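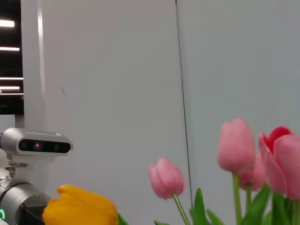

3. 자료와 방법

3.1 조사 지역과 점포

조사는 헤이우드(Heywood)와 포스텔(Postell) 두 지역의 소매 화원에서 이루어졌다. 두 지역은 같은 도매 유통망을 이용하지만 소매 점포의 성격이 다르다. 헤이우드에는 역과 상가를 낀 소규모 점포가 많고, 포스텔에는 주차장을 갖춘 중형 점포와 원예용품점을 겸하는 점포가 많다. 선행 연구에서는 두 유형을 구분하지 않고 합산한 경우가 대부분이어서, 구매 빈도와 구매 단위의 차이가 점포 유형에서 오는 것인지 소비자 구성에서 오는 것인지 판단하기 어려웠다.

대상 점포는 여섯 곳이며 각 지역에서 세 곳씩 선정하였다. 선정 기준은 구근류 절화를 연중 또는 계절 상품으로 취급할 것, 판매 시점 기록을 품목 단위로 남길 것, 조사 기간 중 점포 이전이나 업종 변경 계획이 없을 것이었다. 두 번째 기준 때문에 제외된 점포가 많았다. 소규모 화원에서는 꽃다발을 금액으로만 기록하고 그 안에 들어간 품목은 적지 않는 것이 관행이다. 따라서 본 연구의 표본은 기록 관리가 비교적 잘 되는 점포 쪽으로 치우쳐 있으며, 결과를 소매 화원 전체로 일반화할 때에는 주의가 필요하다.

여섯 점포는 모두 도매업체 쿨토다드(Kultodard)에서 물량의 일부 또는 전부를 공급받는다. 공급처가 겹친다는 점은 가격 비교에는 유리하다. 같은 날 같은 등급의 물량이 점포별로 얼마에 팔렸는지 직접 대조할 수 있기 때문이다. 반면 공급 차질이 생기면 모든 점포가 동시에 영향을 받으므로, 점포 간 변동을 독립적인 것으로 볼 수 없다. 이 문제는 3.4절의 분석 모형에서 날짜 효과를 두어 처리하였다.

3.2 판매 기록

판매 기록은 9월부터 이듬해 봄까지의 거래를 대상으로 하였고, 최종 자료는 2022년 2월 23일에 확정된 추출 규칙에 따라 정리하였다. 중복 입력, 반품, 점포 내부 이동을 제외하고 남은 거래는 3,817건이다. 거래 한 건은 한 고객이 한 번에 결제한 품목 전체를 뜻하며, 같은 고객이 같은 날 두 번 결제한 경우에는 두 건으로 처리하였다. 고객 식별 정보는 수집하지 않았으므로 재방문 여부는 판매 기록만으로는 알 수 없다.

각 거래에는 결제 시각, 품목, 수량, 단가, 할인 여부, 포장 여부가 기록되어 있다. 품목명은 점포마다 표기가 달랐다. 같은 품종을 두고 어떤 점포는 품종명을, 어떤 점포는 색상을, 어떤 점포는 입고 상자의 번호를 적었다. 카라얀니스(Despina Karagiannis)와 프랑쿠(Kyriaki Fragkou)가 각각 품목명을 표준 분류에 대응시켰고, 두 사람의 분류가 다른 항목은 프사라스(Evanthia Psarras)가 점포에 문의하여 확정하였다. 끝까지 확인되지 않은 항목은 '구근류 기타'로 묶었으며, 4절의 품목별 분석에는 포함하지 않고 총액 분석에만 사용하였다.

수량의 단위도 통일할 필요가 있었다. 장미와 카네이션은 송이 또는 단으로, 튤립과 수선화는 주로 단으로, 히아신스는 송이로 판매되었다. 단 하나의 송이 수는 품목과 시기에 따라 달라지는데, 판매 기록에는 단 수만 남는 경우가 흔하다. 이런 거래에서는 해당 주의 입고 전표에 적힌 규격을 적용하여 송이 수로 환산하였다. 점포에서 단을 풀어 소량으로 다시 묶은 경우에는 입고 규격을 적용할 수 없으므로, 점포가 사용한 재포장 규격을 따로 받아 적용하였다. 튤립 다섯 송이(그림 1)와 같은 수량은 입고 규격을 기준으로 하면 한 단에 미치지 못하지만, 소매 단계에서는 독립된 판매 단위가 될 수 있다. 본 연구에서는 입고 규격보다 적은 수량의 거래를 모두 '소량 구매'로 정의한다.

혼합 꽃다발은 구성 품목이 기록된 경우에만 품목별로 나누었다. 금액은 구성 품목의 당일 단가 비율로 배분하고, 포장비가 따로 적혀 있지 않으면 해당 점포의 표준 포장비를 먼저 공제하였다. 표준 포장비가 조사 기간 중에 바뀐 점포가 한 곳 있었으며, 변경일을 기준으로 앞뒤 금액을 다르게 적용하였다. 화분에 심은 구근과 건조화는 절화로 보지 않아 제외하였다.

3.3 소비자 설문

판매 기록만으로는 구매 목적을 알 수 없으므로 점포 방문객을 대상으로 설문을 병행하였다. 설문지는 안드레아디스(Leonidas Andreadis)와 나세리(Touran Naseri)가 작성하였으며, 유효 응답은 520부였다. 응답자는 결제를 마친 뒤 점포 출구에서 참여 의사를 확인하여 모집하였다. 구매하지 않고 나가는 방문객은 모집 대상이 아니었다. 그 결과 가격이나 품목 구색 때문에 구매를 포기한 사람의 의견은 자료에 반영되지 않았다.

설문은 구매 목적, 받는 사람, 품목을 고른 이유, 예상 관상 기간, 평소의 구매 빈도를 묻는 문항으로 구성되었다. 구매 목적은 선물, 가정 장식, 사업장 장식, 의례, 기타로 나누었고 중복 응답을 허용하였다. 예비 조사에서는 가정 장식과 선물을 한 문항 안에서 택일하게 하였으나, 가족에게 줄 꽃을 사서 함께 쓰는 공간에 두는 경우 응답자가 선택을 망설이는 일이 잦았다. 본 조사에서는 목적과 받는 사람을 별도 문항으로 분리하였다.

예상 관상 기간은 응답자가 직접 일수를 적게 하였다. 구간을 제시하면 중간 구간으로 응답이 몰리는 현상이 예비 조사에서 나타났기 때문이다. 직접 기입 방식에서는 '일주일쯤'과 같이 적은 응답이 많았으며, 이런 응답은 칠 일로 환산하되 별도의 표시를 붙여 두었다. 10일을 넘겨 적은 응답은 품목과 대조하여 확인하였다. 국화와 카네이션을 산 응답자가 이 범위를 적은 경우는 그대로 두었고, 튤립을 산 응답자의 경우에는 화분 제품과 혼동했는지를 구매 품목 기록과 맞추어 보았다.

설문 응답과 판매 기록은 결제 시각으로 연결하였다. 혼잡한 시간대에는 한 응답에 대응할 수 있는 거래가 둘 이상인 경우가 있었다. 응답자가 적은 품목과 금액으로도 가려지지 않으면 연결하지 않고 설문만 단독으로 분석하였다. 연결되지 않은 응답은 포스텔보다 헤이우드에서 많았는데, 퇴근 시간에 결제가 몰리는 역 주변 점포의 특성으로 보인다.

3.4 분석 모형

종속변수는 두 가지이다. 첫째는 거래당 송이 수이고, 둘째는 소량 구매 여부이다. 송이 수는 오른쪽으로 긴 꼬리를 가진 분포를 보여 음이항 회귀를 적용하였고, 소량 구매 여부에는 로지스틱 회귀를 적용하였다. 두 모형 모두 점포를 고정효과로, 날짜를 임의효과로 두었다. 점포 수가 적어 점포를 임의효과로 다루면 분산 추정이 불안정하다고 판단하였다.

설명변수에는 단가, 품목군, 요일 구분, 기념일 전 기간 여부, 할인 여부를 포함하였다. 단가는 당일 도매가에 대한 비율로 변환하여 사용하였다. 명목 단가를 그대로 쓰면 겨울철 난방비 상승에 따른 도매가 변화와 점포의 가격 책정이 섞이게 된다. 아시아(Asia) 지역에서 수입되는 물량은 입고 주기가 다르고 도매가가 선적 시점에 정해지므로, 원산지 구분을 더미변수로 추가하였다. 원산지가 기록되지 않은 물량은 쿨토다드의 출고 전표로 보완하였으며, 보완이 불가능한 거래는 이 변수가 들어간 모형에서 제외하였다.

색상은 주 모형에 넣지 않았다. 색상을 품목명에 적는 점포와 적지 않는 점포가 나뉘어 있어 결측이 점포 효과와 겹치기 때문이다. 색상을 기록한 점포만을 대상으로 한 보조 모형을 따로 추정하여 부록에 실었다. 보조 모형에서는 노랑, 빨강, 분홍, 흰색, 자주, 혼합색을 구분하였고, 줄무늬나 가장자리 색이 다른 품종은 바탕색을 기준으로 분류하였다.

강건성 검토는 다음과 같이 하였다. 먼저 기념일 전 기간을 모두 제외하고 모형을 다시 추정하였다. 이어서 재포장 규격을 적용한 거래를 제외하고 소량 구매 모형을 다시 추정하였다. 재포장 규격은 점포의 진술에 의존하므로 입고 전표보다 오차가 클 수 있다. 마지막으로 점포를 하나씩 빼면서 단가 계수의 변화를 확인하였다. 원예용품점을 겸하는 점포를 뺐을 때 단가 계수의 표준오차가 커졌으나 부호는 유지되었다.

3.5 자료의 한계

판매 기록에는 폐기량이 들어 있지 않다. 팔리지 않고 버려진 물량은 점포의 가격 책정과 재포장 결정에 직접 영향을 주지만, 이를 날짜별로 적어 두는 점포는 한 곳뿐이었다. 해당 점포의 폐기 기록을 살펴보면 입고 후 시간이 지난 단을 풀어 소량으로 다시 묶는 경우가 반복된다. 다른 점포에서도 같은 관행이 있다면 소량 구매의 일부는 소비자의 선호보다 점포의 재고 처리에서 비롯된 것일 수 있다. 본 연구의 모형은 이 둘을 구분하지 못한다.

배달 주문의 처리도 점포마다 달랐다. 전화로 받은 주문을 결제일에 기록하는 점포와 배달일에 기록하는 점포가 있었으며, 후자의 경우 기념일 전 주문이 기념일 당일 거래로 잡힌다. 주문일을 확인할 수 있는 거래는 주문일로 옮겼고, 나머지는 원래 기록된 날짜를 유지하였다.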